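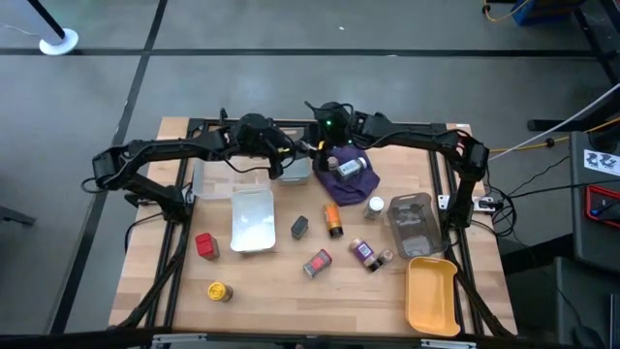
How often does a two-armed tabletop cell need a technician's hands on it? Every 90 hours of running, according to the woman who looks after the one at Brurkness, and more often than that if the cables are complaining.

September
By the Primside workshop desk

The sales sheet for the Troltach cell says 2000 hours between services. I brought a copy with me. The technician read it, handed it back and asked whether it said services or inspections. It says services. "Then it might be true," she said. "I've never let one go that long, so I can't tell you. I wouldn't take their word on a joint I can hear."

What she does at 90 hours is dull and takes most of a morning. Power off, arms parked, then every screw at the wrist and gripper gets checked with a torque driver. She wipes the fingers, looks along each cable for flat spots, and moves the joints by hand to feel for grit. I asked if software couldn't do some of that. Fallahi, who supply the controller, sell a monitoring package that claims to.

"It tells me when a motor is drawing too much current," she said. "By then I already know, the arm is late to everything." 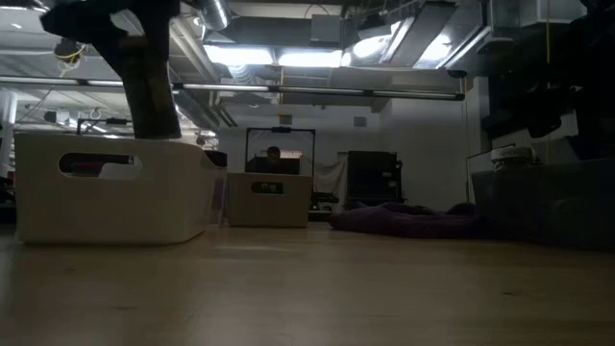 Calibration is where I expected a better story than I got. The arms are supposed to find their zero positions on their own at startup, and mostly they do. Mostly is a word I heard a lot. She doesn't accept the startup result until she has sent each arm to a few awkward spots and watched it get there, and a storage bin makes a good awkward spot. A gripper just inside the rim of a wide white bin like that one has a wall close by, and an error that looks like nothing in the open becomes a scrape on plastic. "People check in the middle of the table," she said. "The middle is easy."

So how far out does it drift? She wouldn't give me a figure. The log for the left arm has 543 entries, many of them a single word, and I gave up looking for a trend. She says there is one. I'd want to see it plotted before I repeated it.

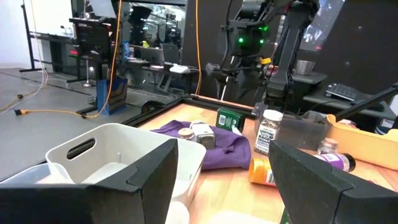
The view from the wrist, fingers open, with the sage jar on the far side of the gap.

The wrist cameras get a check of their own. She compares a new picture with a saved one and looks at where the fingers come in at the bottom corners. If one finger has crept toward the middle, either the camera mount has slipped or the finger has, and she starts with the mount. Finger pads are swapped at 3000 grips whether they look worn or not.

I said that sounded like throwing away good pads. "It is, sometimes," she said. "You pay for that or you pay for dropped jars."

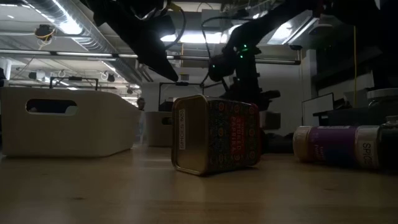 What she would change

Cable routing, first and last. Slack has to go somewhere when the elbow folds, and she would like fewer loops near the grippers. Troltach's answer is a clip kit, sold separately. She has tried one and took it off again when it pinched at full reach.

Would she buy the same cell again? There was a long wait for that one. "With the spare wrist in the box, yes. Without it, I'd ask for a discount." I asked what the spare wrist costs, and she told me to ask Troltach. Their quote hadn't arrived when we closed this page.

Contact the workshop desk | © Primside | Back to top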